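4.2 Glossy vessels and the problem of the reflected room

Cataloguing guides for household ceramics and glass still lean on a colour vocabulary that Dilley inherited from the 1897 trade lists. We are not persuaded that it works. Of the 600 entries in the Handcombe inventory, 53 carry a body colour that a second cataloguer, working from the same shelf under different lamps, refused to accept. Lindholm and Pillai put this down to careless training. That reading is generous to the vocabulary, and we doubt it.

The trouble is worst with dark, highly polished pieces. A cataloguer asked for the colour of such a surface tends to record whatever is bouncing off it, and the grey or beige of a neighbour on the bench creeps into the entry as well.
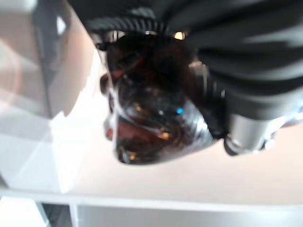 Solberg, October

Figure 3. Dark rounded object with a glossy surface, beside a translucent grey-tinted plastic container.

The body colour in Figure 3 is a deep brown-black. Amber, reddish-brown and grey all appear on it as reflections, along with a tiny point of blue, and under the Dilley terms any of the first three could be defended as a "secondary tone". Brekke (personal communication) argues that an experienced eye discounts these without effort. Perhaps – but the disputed entries include 7 of her own.

We therefore treat secondary tone as unreliable for polished wares and leave it out of the analysis in Section 5. Matte wares keep both fields, although Diekmann's objection that "matte" is itself a judgement made under a lamp has not been answered to our satisfaction.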